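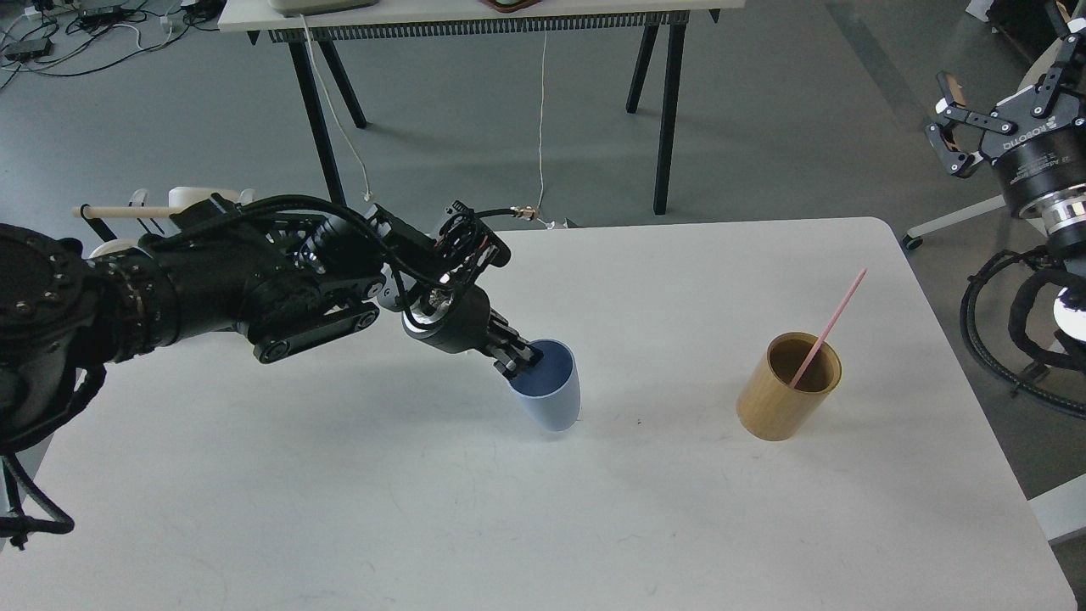
Letting the bread go stale on purpose

Posted in January by Inese Liepiņa

Search this blog
Type and press enter

My grandmother kept a cloth bag on the back of the pantry door, and into it went every heel and crust the household didn't finish. I must have been nine or ten before I understood that other families threw theirs to the birds. We were never allowed to — the birds got apple cores and the odd bit of bacon rind, and the bread went in the bag.

I've been thinking about that bag since we moved into the new place, mostly because the pantry has a door again after six years in a flat where the food lived in a cupboard over the fridge. I put up a hook in the first week, before we'd even found the box with the kettle in it, and Ottó asked me very politely whether I was all right.

What she made with it, mainly, was rye bread soup, which sounds dreadful to anyone who didn't grow up on it. It's a sweet thing, cold, dark brown, with dried fruit and cinnamon and a spoon of whipped cream on top. You need proper dense rye, the sour kind that's a bit damp in the middle when it's fresh, and it has to be dried right through and then toasted until the edges are nearly black. My mother used to do the toasting in the oven while something else was cooking, and she'd forget it about half the time, and I think her best batches were the ones she'd forgotten.

For years I couldn't get the bread. The supermarket rye here is a brown sandwich loaf with ambitions, and if you soak it you get paste. Then Rozália Tóth, who I know from choir, put me on to Fekete, the little bakery behind the station in Hadon, and I went on the tram with an empty backpack and came home with 2 loaves that weighed as much as the cat. They open at six in the morning and the rye is gone by half past nine, so don't dawdle. The lady there will slice it for you if you ask, but I'd take it whole, it keeps better and the crust dries to a lovely colour.

Anyway, the soup. I use 300 grams of toasted rye, broken up, and pour 2000 ml of boiling water over it, then put a plate on top and leave it until it's cool enough to put my hand in. Push the lot through a sieve. This takes ages and your wrist will ache and there's no way around it that I've found (Dénes Vida swears by his stick blender, and I've eaten his, and it's gluey, sorry Dénes). Back in the pot with a good handful of raisins, a few chopped prunes, some dried apple if you have it, a cinnamon stick and sugar to your own taste. I start with four tablespoons and usually end up at six. Simmer it gently for twenty minutes and stir it, it catches on the bottom like porridge does. A squeeze of lemon at the end, then into the fridge overnight.

Cranberries are traditional in some houses. Mum's family never used them and she had quite firm views about people who did. I put in a few this time, in her honour and against her wishes, and I liked the sharpness very much.

The cream should be barely sweetened. My grandmother whipped hers with a fork in a soup plate, standing at the window so she could see who was walking past, and I've tried that exactly once. I've got a colour photo of her somewhere in that same kitchen with the bag just visible behind her shoulder, and when I unpack the albums I'll put it up.

My own bag is half full already. It's an old pillowcase with a drawstring run through it, not handsome, but the air gets in and nothing has gone mouldy yet. If you've got a different use for old rye, do leave it in the comments. Emmett Ambrose has promised me his kvass method and I'm holding him to it.

Recent posts
The tram to Hadon and back
Pickled pumpkin, second attempt
What I took from Mum's kitchen
A cold week and a lot of barley
Choir supper for thirty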